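Learning to hold a cup properly

6 October 2023

I have been folding things for a living, in one sense or another, since I was nineteen. Napkins at first, then shirts, then cartons at the Ramside warehouse, where I was thought to be quick. Now I fold, stack and pick things up so that a machine can learn how it's done, and I am paid slightly more than I was for doing it without an audience.

Ramside put in the Fandley arms in April. The notice on the canteen door said our roles would be "evolving", a word I associate with fish. Two of us were offered a move to the demonstration team at the Olvera building, and I said yes before they'd finished explaining, mostly on account of the parking.

The job is simple enough to describe at a wedding. You hold a gripper, you wear a camera on your head, and you do an ordinary thing with your hands as if you had always had two fingers on each of them. Then you do it again. My total for last month was 2177 goes, of which 311 were thrown out. The commonest fault is "hesitation", which I'd have called thinking.

What has changed most is how I see my own work. In eleven years at Ramside not one manager asked how I knew a carton was about to give. Now there's a form for it. Maribel Echeverri, who trained me, can talk for half an hour on how to let go of a mug, and I have caught myself letting go of mugs at home with what I can only call technique. My wife has asked me to stop.

The hours are better and my knees are delighted. My wrists have lodged a complaint. There is less shouting, and also less chat, since you can't really tell a story with both hands full and a camera on your forehead – or you can, but it counts as hesitation.

Whether I'm teaching my replacement is the question everyone asks, usually over my shoulder at the bar. I suppose I am. He's slow and he drops spoons, but he doesn't need the parking.

A bit of the working day, brick wall and coat stand included:
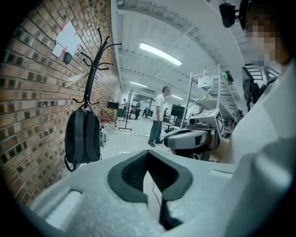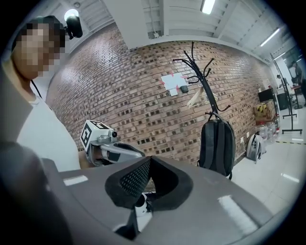
Citlali Villalobos writes that the same thing came to Eltov last year, and that the notice there said "evolving" too. She was kept on to watch the arms and press a button when they stick, and she'd swap with me tomorrow, wrists and all, as at least I still get to pick something up.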